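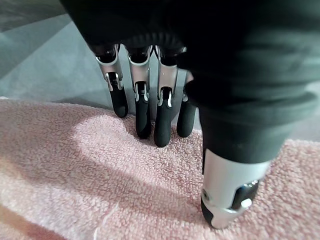
Fig. 2. Pale surfaces show marks sooner than dark ones.

Section 3: Treating and caring for the worktop

Your Granström worktop is supplied sanded but untreated. Oil it before first use, and again each April.

Before you start

Take everything off the worktop and wipe it with a well-wrung cloth. Leave it to dry overnight. Open a window.

Applying the oil

1. Shake the tin and pour a little Ninetti oil into a shallow dish.
2. Spread it thinly with a lint-free cloth, working along the grain. Do the end edges as well.
3. Wait 20 minutes, then wipe off whatever has not soaked in.
4. Leave for six hours.
5. Repeat steps 1 to 4 until the worktop has had three coats. Around the sink cut-out, apply five.

Note: Do not put anything on the worktop until the day after the last coat. Keep it free of standing water for more than two weeks if you can.

CAUTION: Oily cloths can catch fire by themselves. Soak them in water and lay them flat outdoors to dry before throwing them away.

Removing marks

Rub light marks with the grey pad from the care kit, along the grain, then apply one thin coat of oil. For dark rings near taps, sand by hand first. Do not use bleach, wire wool or scouring cream.

If the surface stays sticky, too much oil was left on. Wipe it with a cloth dampened with fresh oil and buff dry.

Section revised Jun 12, 2020 (S. Rustad)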